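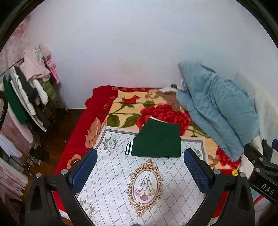
Chapitre 4
Plier sur une surface souple

Dans les trois premiers chapitres, nous avons travaillé sur une table dure. Mais beaucoup de personnes plient leur linge sur le lit, et l'atelier Trasuvar, qui nous a prêté ses fiches, commence même par là. Sur un lit, le tissu s'enfonce un peu et les bords se déplacent. Un vêtement vert foncé, plié en forme compacte, peut garder un bord inférieur bien droit pendant que le côté gauche reste en pente et qu'un poignet rayé de blanc dépasse au coin. Ce sont ces petits écarts que nous apprenons à corriger ici -- d'abord le poignet, ensuite les côtés.

Le chapitre contient 24 exercices. Pour les exercices 1 à 23, il faut un drap ou une nappe étendue sur la couverture, un vêtement à manches longues et une règle. Le dernier se fait sans règle. Avant de commencer, relisez la page 110, où le mot « rabat » est défini.

4.1 Rentrer un poignet qui dépasse

Ouvrez seulement la dernière pliure. Posez la main à plat sur le corps du vêtement, puis ramenez la manche vers le centre.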